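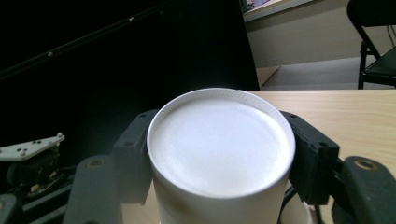 Copo branco preso entre os dois dedos, contato logo abaixo da borda

Olá a todos,

respondo à pergunta da Nélida sobre os dedos para copos. Cito só o trecho que interessa:

> Em março, Nélida Olivares escreveu:
> Estamos entre o par da Prasen e o da Ackermann para a
> tarefa dos copos. O da Prasen fecha paralelo, mas o bloco
> de contato é estreito e tenho receio de que amasse o copo.
> Alguém já comparou os dois na pinça de mão, antes de
> passar para o braço? E a câmera do punho enxerga os dedos
> com o copo no meio?

Comparamos, sim. Usamos as pinças de mão da Nollside, uma em cada mão, com o mesmo operador do começo ao fim. Foram 10 pegas com cada par de dedos, sempre no mesmo tipo de copo branco, e anotei como falha qualquer marca visível na parede ou queda antes de devolver o copo ao suporte.

Prasen: 7 pegas boas em 10. As três falhas foram marcas na parede, todas com o copo seguro a meia altura. Quando passamos a pegar perto da borda, onde a parede cede menos, o problema sumiu.

Ackermann: 6 em 10. Não marcou nenhum copo, mas deixou cair quatro. A superfície é mais lisa e o operador precisa apertar mais do que parece natural.

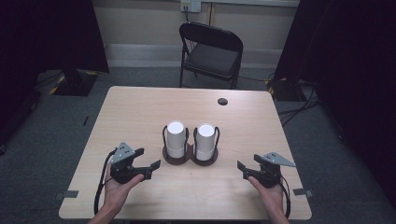 Posição de partida: uma pinça apontada para cada copo, ainda nos suportes

Quanto à câmera: com o copo no meio, os dois blocos de contato continuam visíveis, um de cada lado. O que se perde é o que fica atrás do copo. Para quem quer usar também a outra pinça como referência, vale conferir a exposição, porque no nosso caso as partes escuras ficaram escuras demais e a mesa, clara demais. Ainda não mexi nisso.

Um detalhe do suporte: as alças de arame sobem ao lado dos copos e limitam o ângulo de entrada. O par da Ackermann é 5 mm mais largo e esbarrou nelas duas vezes — não contei como falha, mas no braço isso pode parar o movimento.

Por enquanto ficamos com o da Prasen. Falta repetir tudo no braço da Ovville, com o controlador limitando a força. Se a Nélida puder mandar o valor de força que usa, começo por ele.

Alguém tem o desenho do adaptador para o par da Ackermann? O nosso foi refeito à mão e tem folga.

Abraços,
Doğukan Tekin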